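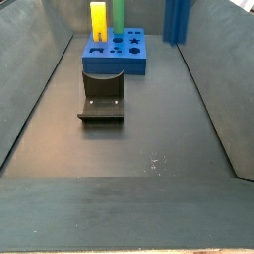

Can Prellanar replace a human court reporter in a criminal trial?

It can replace the typing. Certification of the transcript still needs a qualified person, and the software makes no provision for skipping that step.

Home | Courts | Evidence | Reviews | Contact

Filed under: Reviews, Court Technology

Prellanar is a transcription package from Allov, sold to court registries and to firms that prepare their own appeal books. I tested version 4 on archived audio from a defended assault matter: 40 hours of recording, two counsel, one interpreter and a judge who speaks away from the microphone. The licence covers a single registry and up to 400 sitting hours a year.

Speaker separation is the strongest component. Counsel were labelled correctly through examination-in-chief and most of cross-examination. Labelling degraded during objections, when overlapping speech was assigned to whoever had spoken last. In a criminal transcript that is a material fault, as an answer given over an objection can end up attributed to the prosecutor. 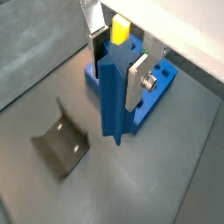 Blue star prism held over a rectangular base.

Interpreted evidence is handled less well. The software offers a two-channel mode, but it treats the interpreter's English as a separate witness and numbers the answers twice. Kofi Asante, who edits transcripts for a regional registry, corrected the numbering by hand on my sample and found 44 duplicated answers. There is a merge command in the Tools menu. It works on one page at a time 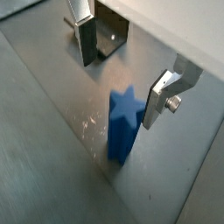 and does not update the index afterwards, so cross-references to exhibits have to be rebuilt before the document is exported. The rebuild itself is quick and can be left to run in the background.

Suppression orders are better catered for. A protected name can be entered once and is then replaced throughout with a pseudonym of the registry's choosing. The replacement caught possessives and the misspelled variants I had seeded in the test file. It did not catch a nickname, which must be listed separately. The unredacted master is stored under a second password and each opening of it is logged.
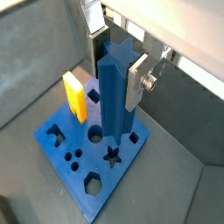 Export and filing

Output is paginated PDF or plain text. Line numbering can be set to match the local practice direction, and the cover sheet honours custom fields. Hyperlinks to exhibits survived export to PDF but were dropped from plain text.

I would license Prellanar for first drafts in matters without an interpreter. For anything bound for an appellate court, budget for a full audio check.

Reviewed by Leonora Gatchalian, 8/31/24

4 comments | 40 shares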